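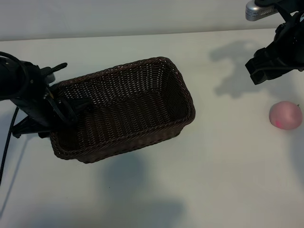
Does the container a fruit is kept in change how much of it gets eaten at home?
In our sample it did, though the effect was small and depended more on where the container stood than on what it was made of.

3.2 Storage of fruit in the home

Households in Bisville and Ilbridge were visited twice, and at each visit the person who did most of the shopping was asked where fresh fruit was kept, in what, and for how long. A total of 350 households completed both visits. Those who moved between visits were dropped, as were six households that grew most of their own fruit.

Open containers kept at room temperature were the most common choice in both towns. Answers covered bowls, trays, wire racks and baskets, and many people used more than one. We did not separate these by price or age. Where a household kept apples in the refrigerator and other fruit on the counter, the counter container was used for the main comparison and the refrigerator was entered as a second location. This follows the coding set out by Taşdemir (see Section 2.4), with one change: a container with a lid was coded as closed even when the lid was left off during the day.

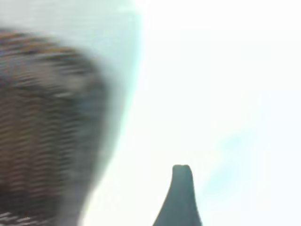
Waste was recorded by the households themselves in a kitchen diary. Each entry gave the kind of fruit, the number of pieces thrown out and the main reason, picked from a short list (soft, moldy, bruised, dried out, other). Diaries ran for the whole of August. Diaries with gaps of more than 5 days in a row were set aside, and the remaining ones were checked against the shopping receipts when these had been kept. Receipts from the two larger grocery stores, Erdem and Cindon, listed fruit by weight, so weights were turned into pieces using the conversion table in Appendix B.

Figure 4. Open fruit storage on a tabletop: woven basket and a single round fruit.

Bruising was given as the reason more often for deep containers than for shallow ones. Mold was given more often for closed containers, and the difference held when berries were left out. Households that emptied and wiped the container before adding new fruit threw out fewer pieces, but these households also shopped more often, and we cannot separate the two habits with the data we have.

A follow-up interview was held with 80 of the households. It was carried out by Ilgın Taşdemir, who had not taken part in the home visits. Most people said they had never thought about the choice of container and had used the same one for years. A few had moved the fruit closer to the kitchen door after keeping the diary. Their second-visit answers were left as given, and the move was noted in the comments field.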